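# Thermal lab, weekly safety check, Perrin building

Aug 10, 2026. Week after the heat spreader tests.

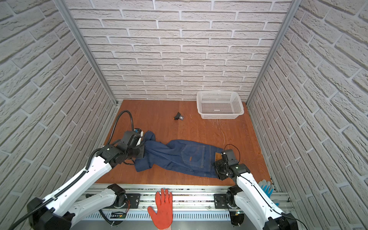
*Checked by Sewwandi Sultana. Read by Despina Economou.*

- [x] **Gallium alloy storage.** All bottles are closed and have a label. One label is hard to read, I will write it new.
- [x] **Spill tray under the mixing bench.** Clean. Please do not keep aluminum tools on this bench, the alloy attacks them. I found a ruler there again.
- [ ] **Hot plate no. 2.** The display showed 13 degrees more than my probe. Not to be used until Areti Karamanlidis has calibrated it.
- [x] **Fume hood.** Air flow is good. The sash was left fully open on Friday evening.
- [ ] **Gloves.** Size M is finished. Size L, one box of 500 has arrived from Taltberg.
- [x] **Silicone curing oven.** Door seal was changed in May and is still fine. The log sheet has two empty lines.
- [ ] **Eye wash.** I ran it for 20 seconds and the water was a little brown at first. Reported to building service, ticket 377.
- [x] **Waste container for wipes with metal.** Half full. Pickup is already ordered.

Open points go to Ching-wen Chow. If you fix something, please write your name next to the line and do not erase my comment.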